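# The Care and Feeding of a Gedar

The toolbox at Kimorent's office in Kokmont contains a set of hex keys, a tube of thread locker, a jar of screws that came out of something, and a child's toothbrush with a whale on the handle. Ask which of these matters most and Oanh Lý will hold up the whale.

Lý looks after the Gedar, a hand-held gripper that people at Kimorent carry from one household chore to the next so that a robot arm can later be taught from the recordings. It has fingers, a trigger, a camera looking out over the fingers, and a temperament. In its short working life it has been greased, degreased, re-padded, dropped behind a refrigerator and accused of things it didn't do. When it behaves, a person can pick up a mug with it and feel almost graceful. When it doesn't, the same person looks like someone trying to win a plush bear at the fair.

Her mornings start with the pads. The gripping surfaces are ribbed and rubbery, and the ribs are wonderful at holding on to things, most of which Lý would like them to let go of. Flour is bad. Brown sugar is worse. Peanut butter got its own line in the maintenance notebook, in capital letters, and has since been banned from the building's experimental program, although it remains legal at lunch.

She scrubs along the ribs with dish soap and the toothbrush, rinses with a damp cloth wrung out nearly dry, and leaves the pads face up on a paper towel while the coffee brews. Alcohol wipes are kept for the camera housing. She used them on the pads for the first month and the rubber went shiny, after which the Gedar could no longer hold a spoon but could launch one a fair distance.

Then comes the closing test. Lý squeezes the trigger until the fingers meet on a strip of printer paper, and pulls. If the paper slides out, the fingers are not closing all the way. If it tears, all is well. If it slides out on one side and tears on the other, a finger has gone crooked in its mount, and that's the morning gone.

"People imagine robotics as a lot of math," she says, feeding in another strip. "There is math. It happens after I've found the missing washer."

The repair she is proudest of involved a finger that drooped. It drooped by so little that people blamed their own hands, and for a couple of weeks the whole office quietly believed it had become clumsy. Saimi Valtonen, who schedules the recording sessions and has strong feelings about them, went so far as to suggest practice drills. Lý took the finger off instead. The screw that held it had backed out under vibration, gone back in at a slant, and chewed its own hole into an oval. A new mount was ordered from Cuevas, the machine shop across the parking lot, where the man at the counter still refers to the Gedar as "your salad tongs."

The new mount went on with thread locker and a paint mark drawn across the screw head and the metal beside it. If the line breaks, the screw has moved. It's an old mechanic's trick and costs about as much as a bottle of nail polish, for the good reason that it is a bottle of nail polish. The color is called Regret. Lý didn't choose it.

A fresh mount also means the camera and the fingers have to be introduced to each other again. Lý props a printed checkerboard against the wall and waves the Gedar at it slowly, from near and far, tipping it one way and the other. The software wants 30 good views. It has a narrow idea of good, and she usually ends up taking 100, muttering. The whole business is over in 40 minutes if the checkerboard stays flat. It was taped to cardboard at first, and the cardboard curled in the August humidity, and the calibration came out describing a world that bulged gently in the middle. It's now glued to glass.

Only then does the gripper go back to the kitchen, where a chore is waiting with the door open.
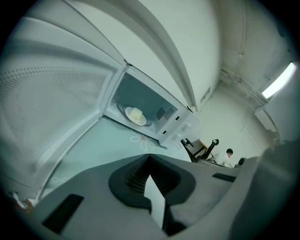 **How often does a gripper like this need recalibrating?**

Whenever something between the camera and the fingers has been loosened, replaced or knocked hard. Kimorent also does a quick check at the start of each day by closing the fingers on a peg of known width and comparing that with what the software reports. If the two agree, the calibration is left alone.

Leaving it alone is harder than it sounds. Valtonen has met several new arrivals who recalibrated every morning out of sheer virtue, and each of them eventually did it badly before breakfast and spoiled a day's recordings. She took to hiding the glass checkerboard. It now lives on top of a cabinet behind the good paper plates, and a request must be made in person.

The notebook is her other weapon. Every fault goes in, with the time of day and what was being picked up. Valtonen reads it the way some people read the obituaries. The latest volume has reached page 84, and its entries run from the technical ("squeak on release, left side") to the wounded ("it knows what it did"). She insists that the second sort is useful too. The squeak turned out to be a dry pivot, cured with one drop of light oil. The wounded entry, once she had tracked down its author and calmed him, concerned a trigger cable that stuck when the room was cold.

The cable is the present worry. It runs from the trigger to the fingers through a sleeve, and the sleeve has a bend in it that Lý regards as a personal insult. She has replaced the cable twice and the sleeve once. Each time the action is smooth as a piano for some 40 hours of use, then it begins to drag, and the fingers open a shade later than the hand asks them to. A late release is a nuisance to the person holding the gripper. To whoever trains the arm on the recordings it's a bad habit passed on to the next generation.

Cuevas has offered to machine a bracket that would straighten out the bend. The drawing was done on the back of a sandwich wrapper, which Lý has photographed, flattened and filed. She wants the bracket a little shorter than they do, and the shop wants to know how much a little is. In the meantime she's keeping a spare cable coiled in the toolbox, under the whale, and has asked Valtonen to put the sessions with eggs at the front of the schedule.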